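Counter automation at Losix

Counter automation at Losix is the use of two-handed robots in the staff kitchens and canteen of Losix, a catering firm based in Pratotside. The robots wipe worktops, clear crockery and carry out the low, awkward cleaning beneath the counters. The programme is known inside the firm as Mindby, after the software that plans the robots' movements, and it is often mentioned locally as a lively case of staff shaping a machine's job from the start.

Background

Losix prepares meals for offices and colleges and employs 44 people at its Pratotside kitchen. Before the change, each shift ended with a long clean shared by whoever was still in the building. The worst of it was the floor-level work: kneeling on hard brick to reach the recess below the counter, where crumbs and splashes collect. Karla Bermúdez, the shift manager, kept a list of the jobs people swapped to avoid, and the recess was at the top of it month after month.

The list became the plan for the project. Cooking, tasting and serving were left out, and the staff chose which cleaning jobs should go to the robots first. It was a wonderfully simple way to begin, and it meant that the people who knew the kitchen best had written the robots' first list of duties.

Simulation and practice

New tasks are tried in a simulated kitchen before a robot does them at work. The software team, led by Adeel Dhanial, built the simulation with a speckled, pale stone-look counter, a plain grey base set back beneath it and a floor of terracotta bricks. The robot's black, glove-like hands are worked through each movement many times over - 939 practice runs were made for the first under-counter routine alone.

Recessed bases are a lovely puzzle for a machine. The top overhangs, the end panel stands out beyond the base, and a hand has to come in low without knocking either. Cleaners do this by feel. Bernice Tsikata, who had done the job for nine years, spent several afternoons with the software team explaining how she turned her wrist to get into the corner, and her method became the basis of the routine.
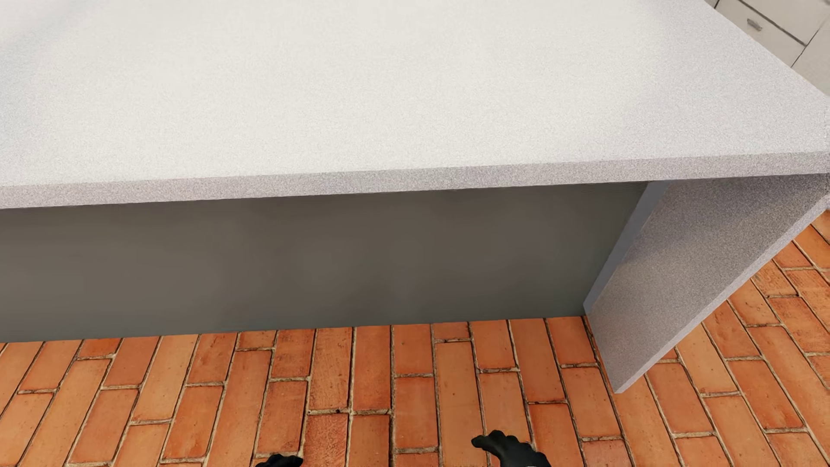
Changes to working life

The first routine went into daily use in September, with two robots on the late shift. The end-of-day clean was divided afresh. Robots took the wiping and the floor-level work, while staff kept anything involving knives, hot pans or judgement about what could be thrown away.

Three new duties grew up around the machines. Checkers look over each counter at the end of a run and mark any patch that needs doing again. Trainers show the software team how a task is done by hand. Callers watch the robots during a shift and can stop them at any point by voice or with a button near the door. Obed Essien, formerly a kitchen porter, was the first to hold the trainer's post and has since taught routines for shelves, trolleys and sinks.

Pay was a sticking point early on. Several cleaners were doing checker work at their old rate, and the firm agreed a higher one only after the matter was raised at two staff meetings. Hours were not cut, though the late shift now finishes earlier and some people moved to mornings to make up their time. Not everyone was pleased with the move, and a few have asked to go back.

Staff have also spoken of the quieter side of the change. The shared clean used to be a time for talk, and some of that was lost when the work was split up. A tea break at the end of the shift was added in its place and has proved very popular.

Spread to other sites

A second kitchen, at Nartey, joined the programme on 9 May 2025. Its counters are lower and its floor is tiled, so most routines had to be practised again. Nii Tsikata, the site's head cook, asked that the robots stay out of the serving area while customers are present, and the same rule was later taken up at Pratotside.

See also

Kitchen porter
Service robot
Robot simulation
Job redesign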